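硬质场地构造 课程讲义
第三部分 大面积混凝土铺装、坡脚阻车设施与高差过渡
Lunmont 场地工程教研组
修订日期：2023年3月11日

0. 本讲范围

本讲讨论建筑前广场的三类构造：现浇混凝土面板及其接缝，缓升段与平地交接处的短桩，缓升段两侧的边墙、栏杆和台缘。排水只讲到面层找坡为止，地下管线归入下一部分。植物种植池、座椅、照明基础不在本讲内，照明基础的抗倾覆验算见 Tefera 手册附录，课上不重复。

符号约定如下。板厚记为 h，板块平面尺寸记为 a（长边）和 b（短边），接缝宽记为 w，切缝深度记为 t。短桩外径记为 d，相邻两桩净距记为 c，桩排中部通道净距记为 c0，端桩外缘到边墙的净距记为 e。高差记为 H，水平投影长度记为 L，纵坡记为 i。长度单位除注明外均为毫米。

阅读顺序建议先看第1节和第2节，再看第4节的计算，第3节可以留到现场踏勘之前读。

1. 场地的组成与读图顺序

从城市一侧走向建筑，使用者依次经过前场平地、坡脚线、缓升段、顶部平台、入口。踏勘记录也按这个次序编排，各段之间的交接线单独编号，不要归入任何一段。学生作业里最常见的遗漏就在交接线上：平地画了分缝图，缓升段画了剖面图，坡脚线只剩一根线，缝宽、标高、桩基与板的关系都没有交代。

对称布局的场地要先定轴线。轴线通常由建筑体量给出，前场的接缝、短桩的疏密、坡段的边墙都向它对齐。对齐有两种做法。一是中缝对轴，即一条纵向接缝落在轴线上，左右板块相等；二是中板对轴，即轴线穿过一列板块的中心，接缝向两侧退开半块。前者放线方便，误差容易看出来；后者在轴线上没有缝，轮椅和推车沿正中行进时较平顺。两种做法不可在同一场地中混用，混用时缓升段与平地的纵缝必然错位。
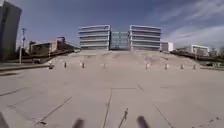 缓升段尽端的对称建筑；坡脚设短桩，中部间隔较大，两翼为斜向边墙。

体量对称时，前场的任何偏差都会被放大。设计图上轴线位置应以建筑两侧体量的外墙线反算，不宜取中间连接体的玻璃分格，分格的施工误差与土建误差不同源。反算所得轴线与市政控制点闭合后，再向前场引测。引测过程应保留记录，桩位放样时还要使用。

读图时按下列步骤进行。

（1）确定轴线及其来源，注明由哪两个实体点反算。
（2）标出坡脚线和坡顶线，检查两线是否平行，是否垂直于轴线。
（3）沿坡脚线记录短桩，先记疏密关系，再记净距。
（4）标出两侧边墙、栏杆、台缘的起止点。
（5）在前场内标出全部接缝，区分设计接缝与非设计裂缝。
（6）最后记录面层状态：色差、擦痕、积灰、起砂、剥落。

第（5）步与第（6）步的顺序不可颠倒。先看面层状态容易把深色条痕误记成裂缝，先定接缝则有一个可比对的网格。

2. 现浇混凝土面板

2.1 板块划分

混凝土硬化和降温时收缩，收缩受到基层摩擦约束，板内产生拉应力。拉应力超过早龄期抗拉强度，板就在最薄弱处开裂。划分板块的目的是预先指定薄弱处的位置，使裂缝落在切缝之下。

板块平面尽量接近正方形。长宽比 a/b 增大时，长向中部的拉应力随之增大，横向裂缝随之出现。受轴线和边界制约必须做长方形板块时，长边方向应加密切缝或配置温度钢筋网。避免出现锐角板块。斜缝与直缝相交的场地中，锐角处受力集中，角隅断裂先从那里开始。无法避免时，在离角顶一段距离处把斜缝折成与直缝垂直，再与之相接，施工图上应画出折点大样。

斜向分缝常见于两种情况：一是前场边界与建筑轴线不平行，设计者用斜缝调和两套方向；二是排水方向与轴线斜交，斜缝即为折坡线。第二种情况下，缝的位置由竖向设计决定，不得由铺装图单方面移动。

2.2 接缝类型

缩缝：在面板硬化到一定程度后切割而成，不贯通全厚。切缝深度 t 一般取 h 的四分之一至三分之一。切缝过早，缝边骨料松脱，缝口呈锯齿状；切缝过晚，板已自行开裂，切缝成为装饰线。适宜的切缝时机与气温、水泥品种、风速有关，以试切确定，不以固定小时数规定。

胀缝：贯通全厚，缝内填可压缩板，上口灌密封材料。设在面板与固定构筑物的交界处，包括建筑外墙、边墙根部、桩基四周、井盖框四周。大面积铺装内部是否另设胀缝，看施工季节温度和骨料线膨胀系数，课上只讲原则，取值见 Skundale 设计条文汇编。

施工缝：一次浇筑结束的位置。应与缩缝或胀缝重合，不得另立位置。施工缝处设拉杆或传力杆，两者的作用不同。拉杆用变形钢筋，两端均锚固，阻止接缝张开；传力杆用光圆钢筋，一端可滑动，允许水平位移，传递竖向剪力。把两者画反，是阅卷时会直接扣到不及格的错误。

2.3 非设计裂缝的判别

现场见到一条深色细线，先问它是否属于接缝网格。属于网格的，量缝宽，看填缝料；不属于网格的，按下列特征判别。

收缩裂缝：走向大致与板的短边平行，位于板中部附近，宽度较均匀，往往贯穿整块板。成因为切缝间距过大或切缝过晚。

沉降裂缝：走向与基层薄弱带一致，与板块划分无关，可连续穿越多块板，两侧常有错台。用直尺横搭在裂缝上检查。

角隅断裂：自接缝一侧斜向另一侧，切下一个三角形。成因为角部脱空与重复荷载。

表面网裂：细而密，深度浅，呈不规则分枝，多由早期失水或过度收光引起。对承载无影响，冬季有冻融的地区会发展为剥落。

反射裂缝：由下层刚性基层的缝或裂传上来，位置与下层缝对应。新浇面层与旧基层分缝不对位时常见。

判别时不得只凭走向。纵向裂缝如果离某条设计缝很近又与之平行，多半是切缝太浅，缝没有起作用，此时应在缝底检查是否有延伸裂纹。无延伸裂纹即可确认该缝未激活。
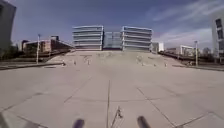
Boonsong Ratanaporn 不同意把“未激活”的切缝一律记为缺陷。他的意见是，相邻几条切缝中只有一部分张开，在大面积铺装里属于常态，张开的缝承担了邻近板块的全部收缩，宽度偏大，这才需要处理；未张开的缝维持现状即可，强行灌缝反而会在表面留下高出的胶条，绊脚，也积灰。

该意见在本次修订中采纳。记录表因此把“切缝状态”一栏拆成“是否张开”和“缝宽”两栏，缺陷判定只看后一栏。缝宽 w 与设计值相差较大时，再回查其两侧各缝的状态，按连续板组评价，不按单缝评价。

2.4 面层找坡

前场横坡一般取2%，纵坡由总图决定。坡度过小，施工误差足以抵消坡度，形成局部反坡；坡度过大，轮椅横向行进时会持续偏向低侧，使用者需单臂补偿。折坡线应与接缝重合。折坡线落在板块中部，收光时无法做出清楚的棱，雨后沿折坡线留下一条不规则的浅水带。

坡脚线附近应特别检查。缓升段来水与前场来水在此汇合，若前场坡向建筑一侧，坡脚即成为低点，必须设线性排水沟，沟盖板孔缝方向与行进方向垂直。前场坡向城市一侧时，坡脚只是过水断面，可不设沟，但过水深度应核算。

检查是否积水，除雨后观察外，也可看积灰。长期过水而排除缓慢的部位，干后会留下浅色粉状沉积，边缘呈等高线形。条痕状的沉积指示流向，片状的沉积指示滞留，两者在记录表上分别注记。但积灰不能单独作为积水证据，背风处同样积灰，需用水准点复核。

2.5 面层处理与防滑

平整度与防滑性能互相牵制。机械收光次数多，面层致密，灰浆集中，湿态摩擦系数低。前场一般采用收光后横向拉毛或轻扫，扫纹方向垂直于主要行进方向。缓升段扫纹应加深，顶部平台可恢复为与前场一致。

同一场地中各板块颜色深浅不一，多由浇筑批次、养护覆盖和收光时机不同造成。色差不计入缺陷，但要记录其边界。色差边界与接缝一致，说明是批次差异；色差边界穿过板块，应考虑养护膜搭接、局部补浇或污染。

3. 坡脚短桩

3.1 功能

短桩设在坡脚线上，作用是阻止机动车驶上缓升段，同时保持行人、轮椅、婴儿车的连续通行。它还有一项次要作用：提示标高即将变化。次要作用不能代替盲道提示砖，两者应分别设置。

按抗撞要求可分为两级。标识级短桩只承受低速轻碰，桩身可用薄壁管，基础浅埋，损坏后更换。抗撞级短桩按规定车重与车速设计，桩身内灌混凝土或采用实心芯，基础连成地梁。两级外观可以完全相同，因此不能由外观推断级别，踏勘表中该项应填“待查竣工图”。学生凭桩身粗细填写级别的，该项不给分。

3.2 净距

净距 c 有上下两个限值。下限由轮椅通过宽度控制，本课程统一取900。上限由需要阻挡的最窄车辆的车宽控制。短桩等距布置时，每个间隔都要同时满足上下限。若中部留较宽通道，仅通道处采用 c0，其余采用 c。c0 如果超过上限，通道中应另设可拆卸或可升降桩，或者在图上明确该通道供检修车辆使用并附管理条件。

注意净距是外缘到外缘，中距是中心到中心，两者相差一个外径 d。放线用中距，验收用净距。施工图只标中距又不标 d，验收时双方会各执一词。

两端的 e 同样要核。端桩离边墙太远，小型车辆可从端部绕过；离边墙太近，形成一个行人误以为能通过的窄口，推车卡在其中。e 的取法是要么不小于900，要么小到明显不能通行，中间值不用。

3.3 桩高与可视性

桩高过低，驾驶者倒车时看不到，行人侧身交谈时易绊；桩高过高，遮挡坐姿视线，也使缓升段在远处显得被截断。桩身与铺装的明度应有足够对比。浅色铺装上用浅色桩，强光下桩与地面难以分辨，应在桩顶或桩身上部做深色环带。反过来，深色桩在浅色铺装上白天可辨，夜间依赖照明或反光环。桩顶做浅色帽是常用的折中办法，帽与桩身的交接要做滴水，不然桩身会出现竖向流痕。

色彩记录应在同一光照下完成。圆柱桩的受光面和背光面明度差很大，从不同方位记录同一根桩，可能得出相反的结论。规定做法是用色卡贴在受光面与背光面各读一次，两个读数都填。

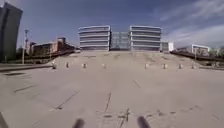

桩身倾斜用靠尺在两个互相垂直的方向上量取。只量一个方向会漏掉沿桩排方向的倾斜，而车辆斜向碰撞恰好在两个方向上都留下分量。倾斜超限的桩，先看根部铺装有无环向裂缝。有环向裂缝而桩身完好，说明基础转动；无环向裂缝而桩身有折点，说明管身屈服。前者要挖开，后者换管即可。

3.4 桩与铺装的关系

桩基四周设胀缝，圆形或方形均可。方形胀缝的边应与铺装接缝平行，角部内侧倒圆，减少角裂。桩中心宜落在接缝交点或板块中心，避免落在板边附近。桩离接缝过近时，两者之间剩下一条窄板带，几乎一定断裂。

桩先施工还是板先施工，各有利弊。先立桩，板块一次浇成，胀缝整齐，但桩身在浇筑期间须包裹保护，收光机械绕桩作业，桩周一圈只能人工收光，色泽与大面不同。后立桩，须钻芯或预留孔，孔周补浇的环带容易与原板脱开。Brerkiston 标准图推荐先立桩，本课程作业按此执行。另选后立桩的，应附预留孔大样与补浇料配合比。

3.5 踏勘记录要点

沿坡脚线自左至右编号，面向建筑为准。编号写在桩位图上，不写在桩身上。每根桩记下列内容：外径，露出高度，与右侧邻桩净距，两个方向的倾斜，桩帽有无松动，根部胀缝状态，受光面与背光面色卡读数。最末一根不填右侧净距，改填 e。

站得太低太远时，排列中的端桩容易与边墙或台缘混在一起，远处的竖向小物件也容易被当作短桩计入。以走到桩前逐根登记为准，不接受由远处目测得到的数目。

4. 高差过渡与计算

4.1 缓升段的形式

缓升段可做成坡道、浅阶，或浅阶与坡道并列。浅阶的踏面宽、踢面矮，远看与坡面难以区分，必须实测剖面。若为浅阶，每级踢面高度应一致，第一级与末级尤其容易因面层厚度变化而偏离。若为坡道，纵坡 i 与连续坡长须满足无障碍要求，超长时加休息平台。

浅阶的隐患在于步距。踏面过宽，一步不够、两步有余，使用者在每级上都要调整步幅，下行时更明显。设计时以踏面宽加两倍踢面高核对步距，并检查是否落在一步或三步的整倍数上，两步的倍数会使同一只脚总是承担落差，长段浅阶不宜采用。

4.2 算例一：缓升段长度

已知高差 H 为1065，纵坡 i 取1:20，不设中间平台，求水平投影长度。

L = H / i = 1065 × 20 = 21300

即21.3米。若中间设一处休息平台，平台长记为 p，则总长为 21300 + p。平台仍需排水坡，平台本身产生的高差为 p 乘以平台坡度，应从 H 中扣除后再算坡长。多数学生忘记这一扣除，结果坡顶比设计标高略高，误差表现为坡顶线处的一道小反坎。

4.3 算例二：桩排布置

坡脚线在两侧边墙之间的净宽记为 W，桩数 n，为偶数，中部留一处较宽通道。则

W = n d + (n − 2) c + c0 + 2e

推导：n 根桩之间有 n − 1 个间隔，其中一个为 c0，其余 n − 2 个为 c；两端各有一个 e。若不留中部通道，令 c0 = c，上式还原为等距公式。

布置步骤：先定 c0，再定 e，余量平均分给 n − 2 个间隔，得到 c，校核上下限。c 小于900则减桩，每次减两根以维持对称；c 超过上限则加桩，每次加两根。循环通常很快收敛。若出现减两根超上限、加两根破下限的情况，改动 e，不改 c0，c0 与铺装中缝有对应关系，动一处要重排整张分缝图。

若 n 为奇数，轴线上正好有一根桩。此时铺装若采用中缝对轴，中桩压缝，须在桩前后各断缝一段，以方形胀缝包围。一般不推荐。

4.4 边墙、栏杆与台缘

缓升段两侧的边墙顶面可随坡倾斜，也可分段水平。随坡倾斜时，墙顶与栏杆平行，视觉连续；分段水平时，每一跌落处要检查墙高是否仍满足防坠落要求。栏杆起止点应伸出坡段首尾一段水平长度，端头下弯或收回墙内，避免勾挂衣物和包带。

低矮台缘沿前场边缘设置时，按路缘处理：外露高度前后一致，阳角倒圆，背面回填压实。台缘与坡脚线相交处是转角，铺装、台缘、边墙三种构件在同一点会合，各有各的沉降。该点必须设胀缝，三条缝交于一点，密封材料应一次连续灌注。

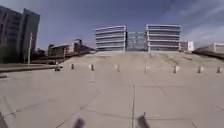

前场板块、纵横接缝与坡脚桩排；左侧为低台缘。

台缘上方若另有步道，两个标高面的排水要分开核算。步道的水不得翻过台缘落到前场，除非前场接缝与面层已按此水量设计。记录时查看台缘立面有无竖向流痕，流痕密集处对应步道面的局部低点。

5. 踏勘分工与作业

踏勘分三组进行，前场一组，坡脚线一组，缓升段与边墙一组。交接线上的构件由两侧小组各记一次，不得互抄，交表后比对。两份记录不一致时，以第三次复测为准，三份数据全部保留在附表中。去年十月的一轮比对里，分歧集中在接缝宽度，起因是一组量缝口、一组量缝底。现规定统一量缝口，距缝边崩缺处至少一掌。

Adanech Gidey 负责测量器材的发放与校核，水准尺、塞尺、色卡在出发前登记，归还时复核塞尺有无缺片。

作业一：绘制前场分缝图，标出接缝类型，用不同线型区分缩缝、胀缝、施工缝；另用细虚线标出非设计裂缝并注明判别结果。判别依据写在图侧，不另附文。

作业二：用第4.3节公式为给定宽度 W 布置桩排，写出每一轮的 n、c、c0、e，保留不合格的中间结果。

作业三：画坡脚线节点大样一张，包含前场面板、缓升段面板、短桩及基础、胀缝、基层。比例自定，标注须能供放线使用，即中距与外径同时标出。

作业四（选做）：对一组连续板块作切缝激活评价，给出每条缝的张开情况，并说明缝宽最大的一条是否需要处理。整组评价所需图幅约一张半，可折页。

评分时，标高闭合差超限的图纸退回重测，不计迟交。接缝类型画错按条扣分，拉杆与传力杆画反按第2.2节执行。

6. 参考资料

Brerkiston 标准图，铺装与短桩分册。
Skundale 设计条文汇编，接缝章、无障碍章。
Tefera 手册，附录：杆件基础抗倾覆验算。
Lunmont 教研组踏勘记录表，含拆分后的切缝状态栏。旧表作废，已按旧表填写的部分补填缝宽后仍可提交。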